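Black Cloth, Teal Wall: our back room gallery

I have wanted to put this page together since June, when the last of the painting was finished and the room started to feel like ours.
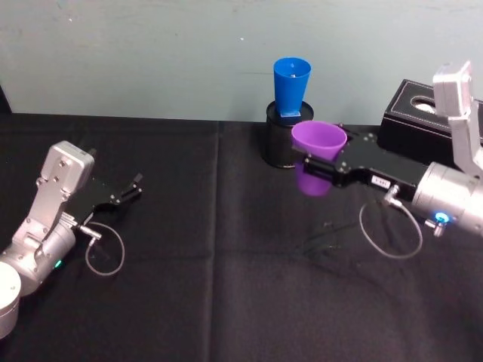
It took longer than planned because I kept going back in to look at the wall. It is a very good wall! Pranab Weerasinghe and I went through a silly number of sample pots before we agreed on it, and I still get a small thrill when I open the door first thing and the colour is just sitting there behind the table, cool and quiet.

For anyone new to the site, the back room is the one past the kitchenette in the old Shevchuk building, the room with the sticky door. For years it was where broken chairs went. Now it has a proper working table, a proper cloth and a fresh coat of paint, and we are both ridiculously pleased with it. The notes follow the order we did things in, more or less.

The colour

Pale grey with teal in it, or pale teal with grey in it, depending on which of us you ask. The tin was from Dorau and the name on the lid was no help at all. In the morning it leans grey. By 4 pm the green has crept in and the whole room feels softer. I love it at both ends of the day, and Pranab says he prefers noon.

The specks

Yes, there are a few tiny specks and scuffs. We did fill and sand first, and I was all set to go back over them with a small brush, but I've grown fond of them. The rest is plain and smooth and I wouldn't swap it.

No hooks, no shelves

We had a rail picked out for that wall, and a noticeboard to go above it. Then we stood back and looked at the bare paint and neither of us wanted to drill. The rail has gone in the hallway instead, where it holds coats and one very large umbrella.

The table

It came from Asitz and it is 800 mm deep, which sounds like nothing until you lean across it and find your fingertips only just get to the back. I am not tall, so that might be me. It was heavier than it looked in the catalogue and came up the stairs on its side, with a pause on the landing for a biscuit. We nearly bought the narrower one and I'm so glad we didn't.

The back edge

The table sits square to the wall, and it took a few goes to get it right. The floor falls away slightly towards the window, so we fussed with the feet until the line where black meets teal ran more or less level. Pranab used a spirit level. I used one eye shut. We agreed in the end.

The cloth

My favourite thing in the whole place. It's from Telleo, black, matte, with a slightly fuzzy surface that makes you want to pat it every time you walk past. I had been after something that didn't shine under the lights, and the first one we tried was so glossy it was like working on a puddle. This one drinks the light up. Put a reel of white thread on it and you can spot it from the doorway.

The fold

Telleo sends its cloths folded, and ours arrived with a crease down the middle, running from the back towards the front. It's faint these days, and a touch to the left of centre. There are softer creases going the other way too. I know some people would have the iron out within the hour! I rather like them. The long one has become quite handy – we say "left of the fold" and "right of the fold" as if they were street names.

Lint

All right, the fuzz does collect things. Pale wool is the worst, followed by toast crumbs, and I have banned toast. A roller does the job in a couple of minutes if you work from the back to the front and lift the ends as you go. We tried a damp sponge once and it only moved the lint around in interesting swirls.

A sheet of paper, for scale

People write in asking how big things are, so I've started laying out plain A4 when I plan the surface. A sheet is 297 mm on the long side, and once you've used a few of them as tiles you can work out where everything goes before you carry anything heavy. I did the whole layout this way on the floor of the hallway, with Pranab stepping over it to get to the kettle.

Black under, pale behind

I'd never have guessed how well these two get on. The first plan had a cream cloth, and against this wall it looked a bit like a dentist's. With the black underneath, the paint seems brighter and the whole table has some weight to it. If you're painting a small room and worrying about a dark table, please try it – hang an old black sheet over what you've got and live with it for a weekend.

Lights

Two lamps to begin with, then one, then a different one. The cloth doesn't throw anything back at you, so you can be generous. The wall is where you notice the difference, and a warm bulb turned ours a murky sort of pond colour that I never want to see again. We're on cool white now and very happy.

The door

Still sticky. Lift and push.

The smell

Gone at last! Fresh paint for a fortnight, then a sort of new-fabric smell from the cloth, and these days mainly coffee drifting in from next door. We left the window on the latch for most of the first month and wore jumpers.

The chairs that used to live here

We found homes for 9 of them, which still amazes me. The green one with the wobbly arm stayed, after some glue and a long clamp, and it's the best reading chair in the building. It lives in the hallway under the coat rail and you have to be quick to get it.

What's next

A second cloth, for a start, so the first can have a wash. I have a swatch in charcoal pinned up at home and Pranab has one in very dark green, and we're both being terribly polite about it. After that, the skirting, which we painted around with great care and now looks shabby next to everything else. I'd like it the same teal. He'd like it white. There may be more sample pots.

Thank you for all the lovely messages while this was going on, especially the ones with photos of your own back rooms (the yellow one with the porthole window, I think about it daily). Keep them coming. If you'd like the paint mix, the label has been copied out and taped inside the cupboard by the kitchenette, and I'm happy to send it on to anyone who asks.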